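Garment Handling with a Humanoid Platform
Project report, Group 7
Faisal Cheema, Tahira Shaikh, Khrystyna-Mariia Horobets
Advisor: Naveed Swati

1. Task definition

The task set for the Redon module is to take a garment on a hanger from a bed and transfer it to a rack. The bedroom at the Cirnville site was used for all runs. Our group was responsible for the approach and grasp phases. Transfer to the rack was assigned to Waqas Paracha's group and is covered in their report.

2. Workspace

The mattress is low relative to the reach of the arms, and early planning in simulation showed poor wrist angles near the pillow. The robot is therefore placed on a two-tier wooden step platform at the foot of the bed. Foot placement is fixed before each run and entered by hand in the configuration file.

The hanger is laid on the pillow with its hook pointing toward the headboard. The grasp target is the shoulder of the hanger - the hook is thin and lies flat, which leaves little clearance for the fingers.

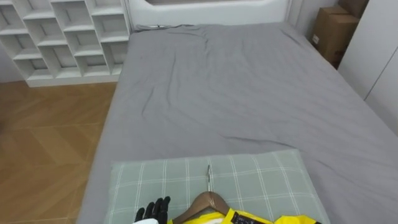 Head view, hand beside the hanger on the plaid pillow.

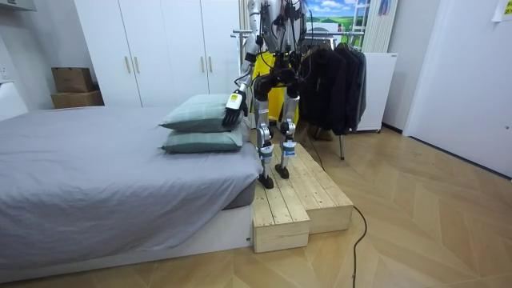
Side view, hand on the upper pillow, feet on the two tiers of the platform.

3. Procedure

Each run starts from the same arm posture. The operator confirms the hanger position in the head view, then the hand descends to a point beside the shoulder and the fingers close. We performed 80 runs in October, with the pillow position changed after every 8 runs. A run was stopped if the planner (Gumov, default settings) returned no path within 13 seconds.

4. Observations

Contact with the pillow was the main source of error. The fabric gives under the fingers and the hanger tilts, so the pose estimated before contact is no longer valid. Lowering the descent speed reduced the tilt but did not remove it. Loose fabric at the collar also got between the fingers and the hanger in several runs.

5. Remaining work

- Repeat the series with a firmer pillow.
- Replace the fixed descent height with a contact threshold from the Khokhar driver.
- Agree on a handover posture with the transfer group.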